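Week 9 handout: what a success rate is worth
Lama Ghanem, notes revised 26th July

Reading: the Relau report on two-arm kitchen manipulation, sections 3 to 5. Skip the introduction, it promises more than the rest delivers.

The headline claim is that a policy trained on 952 teleoperated demonstrations "generalizes to household tidying." Before we get to the number, look at what was tested. The tasks use one tabletop, one set of dishes and one pair of arms bolted in the same place throughout. The evaluation was 60 trials. Object positions were varied by hand, by someone who knew what the policy was good at. I don't accuse anyone of cheating. I do say that a person placing a plate for the fortieth time will put it where the arm can reach it.

Take plates first. A thin plate flat on a table is a hard grasp for a parallel gripper, and the authors say so. Coming in at the rim, the fingers have very little height to work with, and a small error turns a grasp into a push. 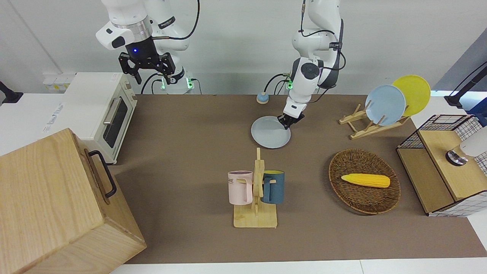

The trouble is that the scoring sheet doesn't separate the two. A trial counts as a success if the plate ends up in the rack within the time limit, so a clean grasp scores the same as three failed ones and a lucky fourth. Harriet Abernathy raised this in section and I think she is right: the retry count is the interesting result, and it was left out.

Second, the baseline. They compare against Harb, trained on 148 demonstrations. More data beat less data. Whether the new two-arm action head (the thing the paper is supposedly about) contributed anything, we can't tell from the table. The ablation in the appendix changes the head and the camera setup together.

Third, clutter. "Cluttered scene" is never defined. Objects the arms don't need to touch only count as clutter if they block a path or a view.

For next time: work out a 95% interval for a success rate over 60 trials, assuming 45 successes, then decide if you still believe the ranking. Bring one page. Lakshmi Kaimal has the scoring sheets if you want to recode for retries.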